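About Mindura

We make nesting bowls. We've tried making other things (there was a colander, and it was a very sad colander), but bowls are what we're good at and bowls are what we love, so bowls it is!

Mindura started at a kitchen table in Fledholm with one borrowed mold and a lot of opinions about mixing bowls. Why do they slide around? Why does the middle one always go missing? Why are they nearly always beige? Our first batch was 16 sets, sold off a folding table at the February craft market, and we went home with empty boxes and a long list of people asking for more. These days we send out over 2,000 sets a year from a small workshop behind the old ferry office, and we still get a kick out of every order that comes in.

The set most people know us for is the Uibo. It has six bowls, each a different color, and they all tuck into one another so the whole family takes up the shelf space of the biggest one. Kids go straight for it. We hear from parents whose toddlers have stacked them, worn them and sorted buttons into them, and from bakers who use the small one for egg whites and the big one for bread dough. All of that makes us very happy.

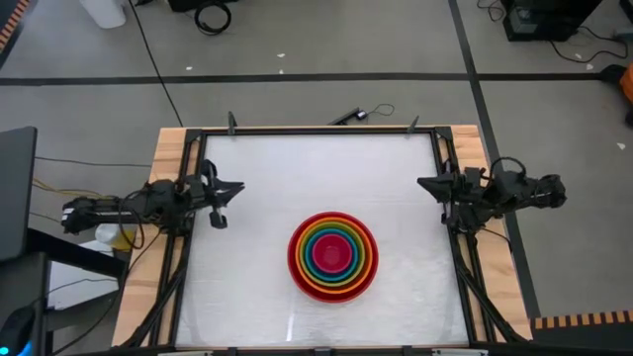
The six-bowl set, nested, from red on the outside to pink in the center.

Picking the colors took us the better part of a winter. We mixed 90 test shades and lined them up on the windowsill, and the arguments over the yellow went on longer than anything else. The orange was easy. The green changed twice after we thought we were finished, and we're so glad it did.

Our other line is the Dusa, a set of three deep bowls with pouring lips, made for pancake batter and soup and anything else that likes to run down the side. It's newer, and we make it in batches of 300, so it does sell out now and then.

We also sell single bowls. If the dog has run off with your green one, write to us and tell us which set it came from, and we'll send a match. The workshop door is open most mornings until noon, and there's a shelf of seconds just inside on the left. Come and say hello!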